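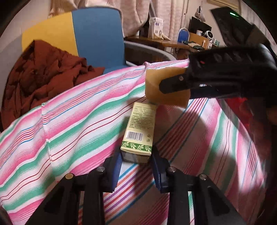 Home | Guides | Perception | Tooling | Forum

Checking gripper width against the video in Tralleck
November, by Urmas Tamošiūnaitė

Do this before you label any grasps. If the width signal lags the video, the policy learns to close late.

Open the session in Tralleck and load both streams. Set the fisheye model first, then mask the dark corners so the tracker ignores them. Striped cloth has plenty of edges, but they repeat, so raise the match threshold to 6 or you'll get false loop closures.

Next, find a frame where the fingers are wide open and mark it as an anchor. Mark a closed one as well. Run:

zerano align --anchors 2 --window 100

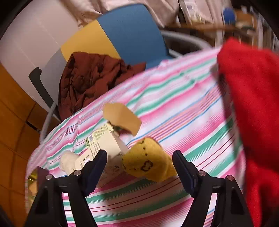 Ataahua McKinnon found that a window of 100 was too short on her recordings and had to go to 1,000 before the offset settled. Try that if the colour of the sync bar stays grey.

Save the offset to the session file and re-export. Old exports aren't updated.

Contact | © Skinow | Back to top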